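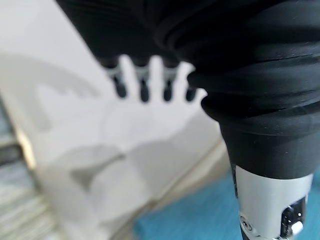 Boats > Outboards & Rigging > Steering

Hydraulic helm creeps to port above 14 knots

transom_tab
Center console, 300 hp single, Hudex helm with the original cylinder. Above 14 knots the wheel walks to port and I correct every minute or so. Fluid is full. Bled it twice in March. Is this a helm seal or the cylinder?

gilgo_rk
Neither, yet. Check the trim tab under the anticav plate. If it is set wrong, the engine loads the steering all day and any small leak past the check valves shows up as creep.

transom_tab
Tab is centered. Should it be?

gilgo_rk
Depends on the prop. Right-hand rotation, I'd start with the trailing edge a few degrees to starboard and retest.

Stavros Moschos
Disagree with starting there. Lock the wheel and push the engine by hand at the dock. If it moves and the wheel doesn't, fluid is bypassing – helm check valves or piston seal. Trellow in Bruvthorpe quoted me 700 for a helm rebuild and 1520 for a new helm and cylinder.

gilgo_rk
A hand push won't reach running pressure. It can pass at the dock and still creep.

transom_tab
Will do the dock test first, then move the tab.

Tags: steering, hydraulic, outboard
This site uses cookies to keep you logged in. Accept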